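Subject: Re: kitchen cell, re-zeroing the wrist after every session
From: Daiane Bastos
To: cell-maintenance list

Arūnas Mägi wrote:
> We have been re-zeroing the wrist on the Skilamville kitchen cell
> after every session, and the fingertip offset has stayed under 7 mm
> since January. I propose we make this the standard routine for all
> the cells and drop the monthly cable check, which has never found
> anything. Zane has a draft of the new sheet. Objections?

Yes, one objection, and it's a long one.

I don't believe the 7 mm. Or I believe you measured it, but you measured it right after zeroing, with the arm in the park position and no bend at the wrist. Of course it looks good there. I asked Fereshteh for the log from the last 150 runs and the offset is only written down at the start of each one. There is no end-of-run number anywhere, so the log can't tell us if the routine helps or if the arm would have sat at 7 mm with no routine at all.
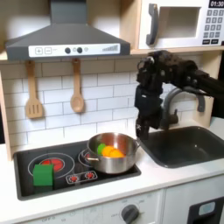

Cable checks are the part I'd fight for. The wrist gets bent hard on this cell every time it works between the cooktop and the sink, and nobody has shown me that the sensor leads like it. Look at how the arm comes in from the right with the fingers hanging straight down, tips just over the rim of the pot by the handle. A few millimeters low at that spot and you are pushing on steel. If a lead is going bad, zeroing will happily hide it until the reading jumps, and then we get to argue about software for two weeks the way we did at Traltedum.

Before anyone signs Zane's sheet, I'd like to see this:

Run 50 cycles with no zeroing in between. Measure at the pot rim, before the first and after the last, arm in the working pose.

Do the same again with zeroing on your schedule.

Flex the wrist by hand through its range with the power off and look at every cable where it crosses a joint. Write down what you see even if it's nothing.

If the two sets come out the same, the zeroing is a ritual and we can skip that too. I can do the cable part myself if Rimantas leaves me the short hex keys.

Daiane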